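### 3.2 Shared tables and the storage of household paperwork

The second part of the study looked at where people keep papers they expect to need again: bills, school letters, warranty slips, prescriptions and bank mail. Earlier interviews in Wultmont had suggested that most homes have one surface where such papers gather before they are sorted, and that this surface is seldom a desk. We wanted to know how long papers stay there and what finally moves them.

Twenty-three households took part. Each was visited twice in May by the same interviewer (Fragkou or Kouris), with 15 days between visits. At the first visit, the adult who handled most of the mail was asked to walk the interviewer through every place in the home where papers were kept. Each sheet or envelope found outside a drawer, binder or cabinet was logged by type and by the date printed on it. The full log holds 3967 items. Junk mail was logged but left out of the analysis below. Newspapers and magazines were not logged at all.

In most homes the main gathering place was a table also used for meals or homework. Participants often named a second spot, such as a hall shelf or the top of the refrigerator, but described it as overflow. One woman in the Grimano district called the table "where it lands" and the cabinet "where it goes when somebody comes over." Several others linked clearing the table to visitors in much the same way. Mealtimes had less effect than we had expected. Papers were pushed to one end and stayed there.

Age of the papers varied more between homes than within them. Households with a fixed day for paying bills had few items older than one month. Households without one held some very old papers, up to 300 weeks old in one case, mixed with mail from the same week. Home size did not explain the difference. Neither did the number of adults, although our sample includes only four homes with more than two adults, and we would not put much weight on that result.

Containers were common but were used in different ways. Some participants had bought trays or files for the purpose. Others used whatever box was on hand, usually without a lid. Open boxes filled faster than closed ones between the two visits, and participants were less sure of what was in them. When asked to find a named item, such as the last water bill, people with open boxes tended to start at the top and work down, and several gave up before reaching the bottom. Sotiropoulos (coding notes, second round) treats this as a separate behavior from sorting, and we have followed him in Table 4.

Open boxes were coded as "on surface" when they stood on a table and as "stored" when they stood on a shelf or the floor (Figure 3). 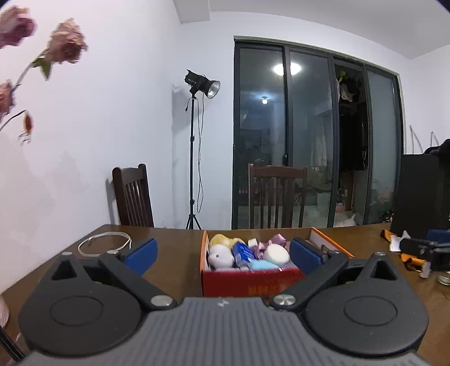 **Figure 3.** Open box on a brown wooden table.

### 3.3 Reasons given for keeping papers

At the second visit, participants were shown ten of their own logged items and asked why each had been kept. Answers were written down in full and coded later by Carnegie and Sfakianakis, working separately. The most frequent reason was that the item might be needed as proof of payment. The next was that the participant had not yet read it. Few people mentioned taxes without being asked, and those who did were mostly self-employed.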